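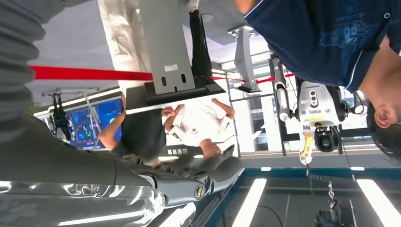
Robotic arm and hand, with a person in a navy blue T-shirt.

Home Topics Ask Members Help Log In

Carrying over fellowship credit after a change of program

Posted by Mehwish Bukhari, March 17, 2006

I completed the first year of a vascular surgery fellowship at Lerncombe and will transfer to the Mac Suibhne program in June for family reasons. The Lerncombe office has confirmed 30 weeks of clinical credit. My new program director has asked for a signed case log and a summary letter before the transfer is approved. Must the log be countersigned by each supervising surgeon, or is the signature of the outgoing director sufficient? Two of my supervisors have since left the hospital. I would also like to know whether my alumni membership in the Fleletum Society is affected.

Answer 1

In most cases the outgoing director may sign for the full log, provided that the director held the post during the period covered. If the director changed partway through the year, each should sign for the relevant months. Supervisors who have left need not be contacted unless the receiving program requests it in writing. You should ask Mac Suibhne for its own form before collecting any signatures. I transferred under similar terms and was required to repeat the process, having used the Lerncombe form. Final approval took 38 days from the date the complete file was received. Research weeks were listed separately and did not count toward the clinical total.

Answer 2

Check with the office. They are the ones who decide.

Answer 3

With respect to the Fleletum Society, membership is open to fellows who complete the full program at a member hospital. A fellow who transfers out is normally moved to associate status, with no vote at the annual meeting. Associates may still attend the lectures and apply for the Lusura travel grant. The request for associate status should be sent to the membership secretary with a copy of the summary letter. Allow about 20 days for a reply. Dues already paid for the current year are not refunded.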